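Section 3. Before You Buy: Planning the Budget and the Bench

I'm putting this section ahead of the wiring and software ones on purpose, and I'd ask you to read it before you sign anything. When we planned the first tabletop arm at Cloltutano I did it in the wrong order (arm first, everything else later) and spent most of February asking for more money. You can do better than that with a pencil and one free afternoon.

What you need on hand
A tape measure, your floor plan if you have one, the arm maker's reach drawing, and a list of the things you want the arm to pick up. A real list, please, with weights next to each item! A kitchen scale is fine.

3.1 Work out what the arm has to do

1. Write down your tasks in plain words. "Pick up a bottle and set it on the left" is a good one. "General handling" is useless and will cost you money.

2. Weigh the heaviest item and measure the widest one at the spot where the fingers would close on it. Plenty of bottles are easy at the neck and hopeless at the belly.

3. Add the weight of the gripper to the weight of the item. The payload figure in a brochure usually covers both together, and I missed this the first time around.

4. Mark every item that's thin and lies flat. Knives, strips, cards, lids. These are the ones that eat your budget later on, so put a star by them now.

Note: If more than half your list has a star, price a second set of fingertips right away. Ours came from Bodnár and took longer to arrive than the arm did.

3.2 Try it in simulation first

I'm a bit of a zealot on this one. A simulated counter costs you a decent computer and some patience, and it will show you a bad reach or a bad gripper choice long before the invoice does. We keep a kitchen set-up for it, with a long marble counter and a deliberately awkward mix of things on top.

1. Load the arm model you're thinking of buying, with the gripper you're thinking of buying. Swapping in a similar one because it's already in the library is a waste of your evening.

2. Set the base where it would really stand. If your bench only has room at one end, put it at that end.

3. Scatter the objects. Include something tall, something round, something flat, and at least one odd shape with thin parts.

4. Run the same pick from several start positions and save the results. Fifteen starts per object is what I use (15 in the settings box, if you're following along on the screen).

5. Look at the elbow as well as the fingers. People stare at the fingertips and miss an elbow that's about to go through a shelf.

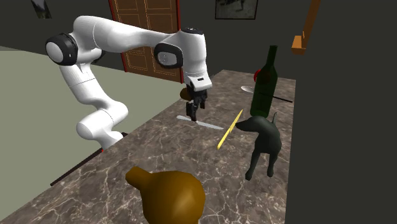
Piroska Kun wrote back after reading an early draft of this section that she'd put a warning in much bigger letters: simulation time is free only if your own hours are. Her group at Avville lost 24 working days building objects before anyone ran a single pick, and she'd rather have bought a ready-made object pack and been done with it. She also said the flat things were what changed her shopping list, and that she ended up moving money out of the arm and into the gripper.

She's right about the hours, so add a line for them. I've put it in the list below.

Caution: A good result in simulation doesn't clear you to skip the on-site check in 3.4. Friction on a modeled counter is whatever number somebody typed in. Your counter has opinions of its own.

3.3 Build the budget

Take a blank sheet (or the spreadsheet, if you're that sort of person, and I am) and fill in the lines in this order.

1. Arm and controller. Get this in writing, with shipping.

2. Gripper, plus spare fingertips. The quote I had from Bisier came to 2692 for the gripper and mounting plate, before tax, and left out the cable. Ask about the cable!

3. Mounting. Stone counters look wonderful and are a pain to drill. If yours is marble and you'd like to keep it, plan on a separate stand or a clamp plate, and check that the edge is deep enough to take one.

4. Emergency stop and whatever guarding your safety person asks for. Bring them in now, while they can still say no cheaply.

5. Computer, camera, lights.

6. Your hours. Simulation, set-up, training, and the afternoon you'll lose to a firmware update.

7. Spares and breakage. You will drop things. I set aside 85 a month for replacement bottles, cups and assorted crockery, and I've gone over it more than once.

Note: Leave a gap at the bottom of the sheet. Something always turns up, and it's nicer to have a place to write it.

3.4 Check the space

1. Tape the arm's full reach onto the floor and the counter. Stand back and see what's inside the tape: doors, shelves, picture frames, the spot where people like to lean.

2. Check the height too. An arm with a high shoulder needs clear air above it, and hanging shelves or beams are easy to forget when you're working from a flat drawing.

3. Open every door near the bench all the way. If a door swings into the tape, move the bench or change the door before you order.

4. Decide where the controller box goes and measure the cable run along the real route, around corners and under things.

Caution: Don't rely on "we'll just tell people to stay clear." Put the barrier in the budget (line 4 above).

3.5 Asking for quotes

Send the same page to every supplier: the task list with the stars, the weights, the reach sketch and a date you need it by. Ask each one what isn't included. I found that question worth more than any discount, and one supplier sent back a list longer than the quote itself.

If a rental or a trial month is on offer, take it, and run your starred items first. Leave the easy bottles for the last day.

When the quotes are in, go on to Section 4, Receiving and Unpacking. Keep the crate.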